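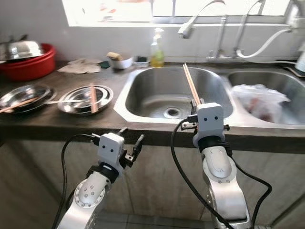

Rozália Szűcs wrote back that the warrant search was working fine on her end, and that the clerk's office must have typed the names wrong. I don't buy it.

Court records ticket 397 – arrest warrants missing from public search
Last updated: Wednesday, 4:10 p.m.
By Ineke Goossens

Two warrants signed in February don't come up by name or by case number. Both are in the Truvitano case file, stamped and scanned. A typo could hide one. Two, with different clerks, is a stretch.

Tried so far:
– Cleared the search cache. No change.
– Searched by hearing date. Both show up, with the charge field blank.
– Reloaded the index. The vendor, Wotberg, says this fixes "most cases." It took over 300 minutes and fixed neither.

Wotberg now says sealed records are hidden by design. Fine, but the judge unsealed these, and the order is in the file. I've asked for the log showing when the seal flag was last changed. They sent a help page instead.

Status: open. Priority raised to 5. Do not close until the log arrives.

Contact the Plillau records desk | Back to top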